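3.2 Fabric surfaces and the laundry sorting task

The second part of the study dealt with light household textiles that are washed and put away together but behave differently when handled. Two groups of material were chosen: open mesh fabrics, such as those used for wash bags and sheer panels, and closed fabrics with a smooth face, such as those used for pillow covers and linings. Items in both groups were limited to white and pale shades. Earlier work in the Gonon household survey had found that people sorting pale laundry often confuse items of similar color, and the present task was designed to look at that difficulty more closely.

A total of 467 items was gathered from households in the Trollis and Evangelista districts. After pieces with heavy staining or torn seams were removed, 380 items remained. Each item was washed once, dried flat, and stored unfolded until it was needed. Participants were asked to sort the items by fabric type, to smooth each one on the work surface, and to fold it to a size that would fit a standard drawer. Neither the order of work nor the method of folding was prescribed.

Mesh and smooth fabrics were often laid side by side during sorting. Where the two met, the change in texture was a more reliable guide than the change in color, which in many cases was slight. Figure 2 shows white mesh next to a smooth, pale gray-white fabric surface. 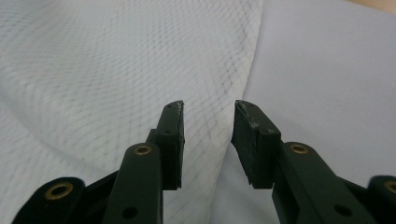 Figure 2. White mesh fabric (left and center) and smooth, pale gray-white fabric (right).

3.3 Coding of folds and sorting errors

Sorting was coded as correct when an item was placed with others of the same fabric type – regardless of its size or intended use. Folds were coded by the number of layers in the finished piece and by whether the edges lined up. Items made of both fabrics, for example a mesh bag with a solid border, were assigned to the group that covered the larger part of their area. Ten of the 380 items could not be assigned in this way and were left out of the analysis, so that the results below refer to 370 items.

Mesh items were refolded more often than smooth items. The most common cause was slipping of the upper layer while the second fold was being made. Smooth items held their first fold better but were more often placed in the wrong group, in particular when they were thin. The Skostov drawer scale was applied only to finished stacks and is discussed in Section 4.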